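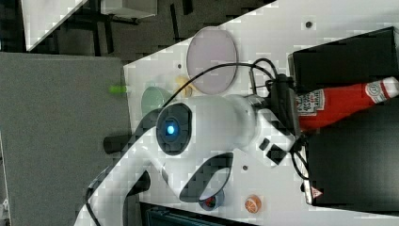
*Ketchup bottle lying on its side, pale green cup over on the left.*

**Product:** Zondness play kitchen set (cookware plus play food)
**Bought from:** Drellow, Drorkirgate store
**Problem:** tacky patches on a white tabletop wherever certain pieces have been sitting
**Status:** closed, see last entry

Hi there! I'm opening this one about the play kitchen set, and I'll keep adding to it as I try things (sorry in advance, I type a lot). We keep the pieces out on a big white tabletop, and for the last couple of weeks I've been finding dull, slightly grabby patches when I wipe down. They're hard to see unless you get your head down level with the table, but you can feel them with a fingertip. A dry cloth drags when it goes over one. A damp cloth sort of smears it around and it's back by morning.

My first guess was the ketchup bottle, obviously. It gets laid on its side a lot and I figured something was coming off the label. The big round plate was my second guess, mostly for being the piece with the most bottom on it.

**First reply from Drellow support, pasted in so it's all in one spot:**

> Thanks for the details. Please wash all hard pieces in warm water with a little dish soap, dry them fully, and leave them on a clean area overnight. Let us know which pieces leave a mark. Please don't use alcohol on the printed parts.

**Update 1**

Washed everything hard: cup, colander, bowl, plate. I used 300 ml of warm water in a mixing bowl with a squirt of dish soap, which was nowhere near enough for the plate, so that one got done in the sink. The colander took forever. All those tiny holes hold water, and I ended up knocking it against a towel and then blowing through it like a harmonica. I only wiped the ketchup bottle, because of the label.

Put it all back on the table at 7 in the evening. In the morning there was nothing under the bowl, nothing under the cup, nothing under the plate. Under the ketchup bottle, also nothing! So I owe the ketchup bottle an apology. There was a faint patch near where the banana had been, but I'd moved things before I thought to look properly, so I'm not counting that one.

**Update 2**

Did it again with more care. This time I spread the pieces out so none of them touched, and put the red fruit in the blue bowl so it was off the table completely.
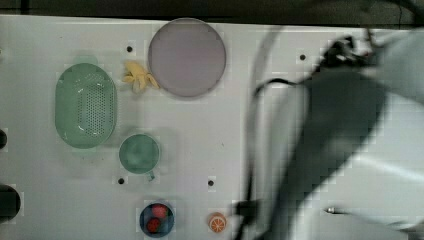
*Colander far left, banana and the big plate along the top, cup in the middle, red fruit in the bowl.*

I left them for 3 nights and only looked in the mornings. Results:

- **Colander:** clean underneath
- **Plate:** clean underneath
- **Cup:** clean underneath
- **Bowl:** table clean, but the inside of the bowl felt tacky under the fruit
- **Banana:** a patch, right where it had been, with the same grabby feel

So it's the food, and the cookware is off the hook. The banana is the worst one by a long way. I'd washed the cookware and skipped the food completely, on the grounds that your message said hard pieces and the banana is a bit soft.

**Second reply from Drellow support:**

> That's helpful. The softer food pieces can pick up a film if they've been stored in a closed bag somewhere warm. It should wash off. Cool water and soap, air dry, then a light dusting of cornstarch, wiped away. If it comes back after that we'll replace the food pieces.

Well – the whole set spent the summer in a zip bag on top of a radiator cupboard. So that fits.

**Update 3**

Soap, cool water, cornstarch. The banana was fiddly with its peel and I got cornstarch down my front. The red fruit was easy. I left them on a rack for almost 6 hours, wiped off the powder and put them back out.

For the table itself, what worked was a few drops of dish soap straight on the patch, left for a minute, then a damp cloth, then a dry one. Scrubbing just pushed it around. Do watch the little holes in the tabletop if you have any like ours, as soapy water sits in them. I used a cotton swab.

**Update 4, last one from me**

Two weeks on and no new patches. The cloth slides right over. The bowl is fine inside as well. I've moved the set into an open basket and it lives on a shelf now, well away from the radiator.

No replacement needed, so please go ahead and close this. Could somebody add the bit about warm storage to the care card, though? Mine only says "wipe clean" and I'd have saved myself a lot of mornings with my cheek on a table. Thanks for being so quick!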